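Driving lessons, week three

So I've been spending my evenings steering a little delivery robot down a sidewalk with a game controller. It's all in simulation for now – the real one stays parked at Stullotham until the software folks at Trarnell are happy – but my thumbs don't know the difference!

The idea is simple enough. I drive, it records what I do, and later it tries to copy me. We had 84 runs saved at the end of August and now we're up to 626, and 18 of us have taken a turn at the controls. My favorite route is the one we call Hoekstra, past the big pebbly pillars and on toward the street.
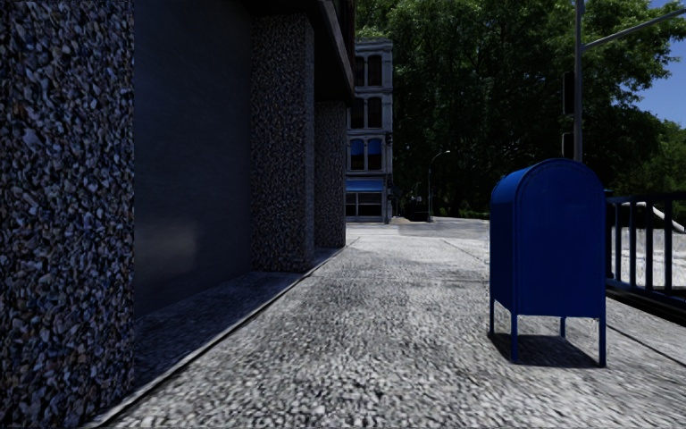
The Hoekstra route, with the mailbox on the right.

I used to hug the ledge on the left to stay well away from that mailbox, and guess what the robot learned to do? Yep, it hugged the ledge too. Now I keep to the middle and slow down before I get to the road, and I try not to wiggle the stick (harder than it sounds).

We'd love more drivers, especially left-handed ones. The sign-up sheet is on the Risia page, and a run takes less time than making coffee. Bring your own controller if you're picky about them – I am.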